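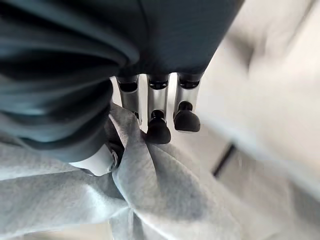 Thumb and middle finger pinching up a fold of grey fabric.

Grasto gets a proper planner

Big month for the software side at Studarthorpe! Grasto, our control stack for two-armed work with cloth, has moved to version 7, and the planner inside it is new from the ground up. I've been itching to write about this since February, so forgive me if I go on a bit.

The old planner treated a garment as a lump with a centre. Fine for a folded towel, hopeless for a sweatshirt, where the bit you want is usually under two other bits. The new one keeps a rough sheet of 400 points over whatever cloth the head camera can see and gives each point a score: how easy is it to pinch here, and what is likely to come along if we lift? The wrist camera then takes over for the last stretch, looking for a ridge between thumb and fingertip before the grip is allowed to close fully. If it can't find one, the hand opens, backs off and asks for the next point on the list.

Ronaldo Bittencourt wrote most of the scoring code, and it is lovely stuff – short, readable, and full of comments explaining what he tried first. He also threw out the fixed grip force. Each finger now has its own limit, and the limits can change in the middle of a move, so a fingertip that is touching nothing doesn't drag the others along with it.
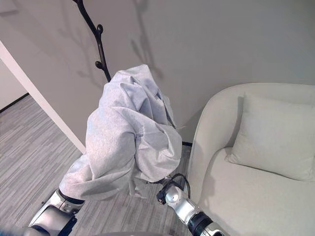
Coat racks have been our favourite test for all this. Rounded knob hooks are hard to pick out when a bundle of cloth is hiding half of them, and shadows on a plain wall can look very like more hooks to the depth model. Boutros, our perception module, now checks every hook it thinks it has found against two views before passing it to the planner. That one change got rid of a whole family of silly plans where an arm set off confidently towards a bit of wall.

There's also a much nicer replay tool. You can scrub through a run, see both arms' plans drawn over the camera view, and click any point on the cloth to find out why it was picked or passed over. It holds the last 128 runs, and I have lost entire afternoons to it.

Still on the list: sleeves (they flop over the other arm and confuse the collision check), and replanning speed, which drops badly when both hands want the same corner. The Plakthorpe team are looking at the second one with us, and their first patch is already in the test branch.

If you're on version 6, read the upgrade notes before you switch, as the config files have changed shape. Drop-in help is at 16:00 in the Grasto channel all month – bring your worst logs!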